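Plullham Allotment Water Supply Group
Minutes of the June meeting, 7:30 pm

Quorum present. Minutes of the previous meeting approved without change.

1. Office equipment
Desktop computer to be kept in service for meter records. No purchase this year.

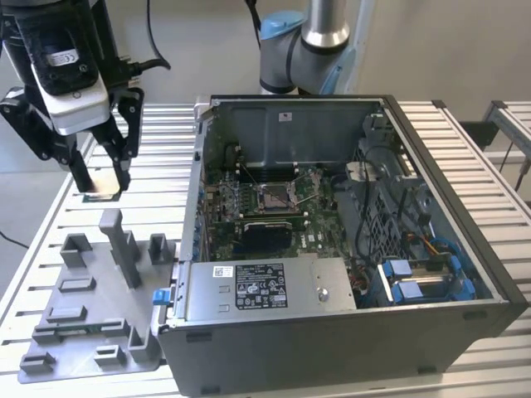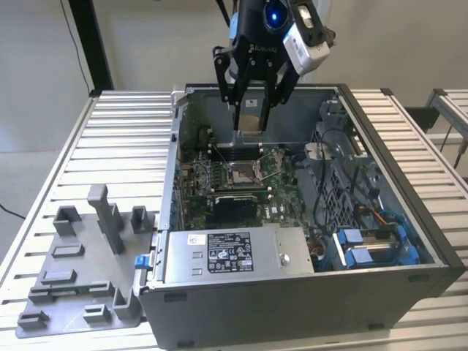
2. Drivach main
Pressure at the lower standpipe has fallen since the spring reading. A leak is suspected between the second valve box and the Teixeira boundary. Agreed to isolate that section overnight and read the meter at both ends. If loss is confirmed, 11 meters of pipe will be replaced in the same diameter - no change to the route.

3. Quotations
Two received for the trench work. Wutard quoted $545 including backfill. The second was $400, backfill excluded, with a separate charge for disposal. Wutard accepted, subject to a start date before the end of the month.

4. Storage tank
Float valve sticking at three-quarters full. Replacement part is in stock. The lid seal was inspected and left as is. Tank to be drained and brushed out when the section is isolated under item 2.

5. Charges
Annual charge per plot unchanged. Arrears stand at $285, all from the north rows. Second notices to go out with the July bill.

6. Other business
Request for an extra standpipe near the Drivach gate - deferred until the pressure figures are in. Hose ban between noon and 5 pm remains in force.

Meeting closed 8:50 pm.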